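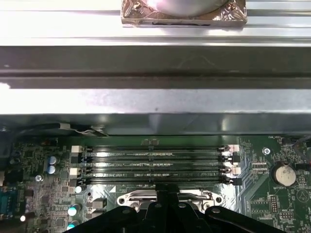
Which memory slots do I fill first?

Posted in Desktop Builds and Repairs

Pendo Mabula

Hi all! I'm finally bringing my old Griko tower back to life and I'm having way more fun than I expected. The previous memory went to my sister's machine years ago, so all four slots on the board are empty, and I have a matched pair of sticks waiting on the desk.

The slots run parallel, one after another, right next to the metal bracket for the processor. What I can't figure out is the latches. Some are white and some are black, and the colors don't match up neatly from one end of a slot to the other. On one side they go white, black, white, black. On the other side the two slots farthest from the processor both have black ones. I was all set to follow the "match the colors" advice I've seen everywhere, and now I don't know which end to believe!

There's small printing along the slots too, but I can't read it without a better lamp. The manual is long gone. Do I put the pair side by side, or skip one? And is it safe to just try it and see? I'd love to have this running tonight so I can put my photo library on it.

Also, the black cable with white tape on it that goes off behind a bracket near the edge of the board – should I be moving that before I start, or leave it alone?

Purificación Tejada

Oh, I love these projects! You're closer than you think.

With four slots and two sticks, the usual arrangement is to skip one, so the sticks sit in every other slot. On a lot of boards the right pair is the second and fourth counting away from the processor, but older boards often want the first and third. That's why I'd go by the printed labels and forget about the latches for now. Get a flashlight, hold it low and to the side, and the lettering pops right out. You're looking for something like A1, A2, B1, B2, or DIMM1 through DIMM4. Then look for the model number, which is normally printed in bigger letters somewhere on the board. Type that into a search with the word "manual" and you'll very likely find the page with the memory chart. I did this for a Himden board that was old enough to vote and the PDF was still up.

To put them in:

Shut down, switch off the power supply and unplug it.
Hold the power button for a few seconds.
Touch bare metal on the case.
Open the latches on the slots you're going to use. If one end doesn't swing, that end may be fixed on your board, so don't force it.
Line up the notch in the stick with the bump in the slot.
Push straight down at both ends until it clicks. It takes more push than feels polite!

If it doesn't start, power off, unplug again and move the pair over to the other two slots. Sticks of the right type in the "wrong" slots won't normally hurt anything, you just lose a bit of speed or it won't boot.

Leave the cable where it is unless it's in your way. Have fun with it – the first boot after a long rest is the best part!

karner_attic

side by side worked on mine. never looked at the colors

Pendo Mabula

The flashlight trick worked, I can read the labels now! Off to hunt for the manual. Thank you both!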